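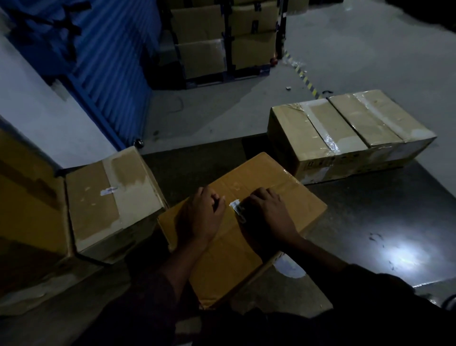 Re: [Typewriters] Shipping a Daltitz 17 without killing it

Inger Lund wrote:

> I've sold my Daltitz 17 to a woman two states away and now have to
> get it to her. It's the wide carriage version in the gray case.
> The case latches are original and I don't trust them. I was going
> to wrap the whole thing in a moving blanket, put it in a carton
> and write FRAGILE on every side. Is that enough? Also, do I lock
> the carriage or leave it free? My manual says one thing and the
> man at the repair counter said the other, with some heat.
>
> The last machine I mailed was a little Serkum portable and it got
> there fine, but I think I was lucky.

Inger,

You were lucky. The Serkum weighs about as much as a sandwich and could be mailed in a sock. The Daltitz is a different animal, and the wide carriage is the part of the animal that bites.

I've shipped 100 machines at this point, give or take the ones my wife shipped while I was pretending to have a bad back, and I've had 2 arrive dead. Both were my fault. One was a Sakai standard that I packed in the manner you describe, blanket and all. It went out in November as a typewriter and was delivered as a kit. The buyer was very decent about it and sent me a photo of the drawband wrapped around the space bar, which I kept over the bench for years as a sort of religious picture.

The trouble with a blanket is that it's soft. You want the machine not to move, and a blanket is an invitation to move. The machine settles through it on the first day of the trip, finds the corner of the carton, and spends the rest of the trip there.

On the carriage: center it and stop it from traveling. I know what the manual says. The manual was written by people who shipped them new, bolted to a board, in a crate, by rail. The lock on the 17 is a small tab that was meant to keep the carriage still while you carried the thing across an office. If the box lands on its end, all the weight of that carriage goes into the tab, and the tab loses. So leave the lock off and block the carriage with something firm at both ends. I cut up pool noodles, the cheap kind. Set the margins in close on either side as well. Some people tie the carriage to the frame with cotton tape, and that's fine too, but please don't use packing tape on the paint. I have spent more evenings than I'd like picking adhesive off crinkle finish with a toothpick.

Then, in whatever order suits you:

Take the platen knobs off if they'll come off without a fight. They stick out farther than anything else and they always get hit first. Put them in a bag and put the bag somewhere the buyer will find it. I once taped a pair inside a crumple of newspaper, and the newspaper was thrown out on arrival, and I got to learn what a pair of knobs costs.

Put a folded piece of soft cloth over the type bars, under the cover. Just enough that they don't jump.

Take out the ribbon spools. You can skip this if you feel that the inside of the case would be improved by ink.

Do not ship it in the case as if the case were the box. The case is one more thing to protect. On yours I'd go further and pack it separately, with the machine out of it. Two cartons cost more and you will grumble at the counter, but those latches will pop, and a loose machine inside a case is a clapper in a bell. Ask your buyer. She may not even like the case.

Wrap the machine in a plastic bag first so no foam crumbs get in, then small bubble wrap, then large, tight enough that you're slightly ashamed. Box that snugly. Put the box inside a bigger box with firm stuff on all six sides. People remember the sides and forget the bottom, and the bottom is where the typewriter is going.

Pick it up and shake it. If you can feel anything shift, open it and start again. I know you've just taped it. Everyone has just taped it.

As for FRAGILE, write it if it makes you feel better. I've come to think of it as a diary entry. What does help is a second copy of the address inside the carton, on top of the packing, with your phone number. Labels come off. A Serkum of mine spent 17 days in a depot outside Clurkmont because its label had gone elsewhere, and what finally got it home was a sheet of paper inside with my name on it in 134-point type. My nephew set it up and I had him leave it that way.

Take photos before you pack, including the bottom and one of the serial number, and type a page on it the same day and put the page in the box. Then if there's a dispute you have something to wave.

Insurance is a longer subject and I get cross. Short version: buy it, and don't expect to enjoy it.

One last question, and feel free to ignore it. Is yours the 17 with the green tab keys or the black? If it's the green, check the tab brake before you send it anywhere. Those dry out, and your buyer will press the key once, hear the carriage hit the end like a dropped drawer, and blame the truck. A drop of light oil on the governor shaft, and wipe off whatever you can see.

And which repair counter was it? If it's the fellow I'm thinking of, he's wrong about carriage locks and right about everything else, so be nice to him. He's still got my spare Sakai platen.

Walt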